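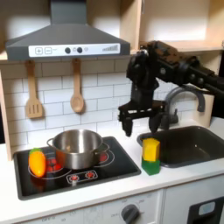
Figure 1. Toy kitchen workcell, gripper open above the sponge at the sink corner.

Motaten project, progress report to Irnora, October 2021
Work package 2: grasp selection from sparse demonstrations

Data collection in the kitchen cell at Utarberg has closed with 543 usable demonstrations out of 800 planned. The shortfall comes from a wrist encoder fault that stopped collection for 14 days. Episodes with a joint tracking error above threshold were removed before training.

The policy was retrained on the full usable set with the Szénási reweighting term, which lowers the influence of near-duplicate approach paths. On the held-out sponge placements it completed 46 percent of trials. Most failures were early finger closure. Pot handle grasps have not been scored yet.

Open items: recalibrate the hand-eye transform, repeat the held-out trials with a slower final descent, and score the pot task. Results are due in November. No change to the budget is requested.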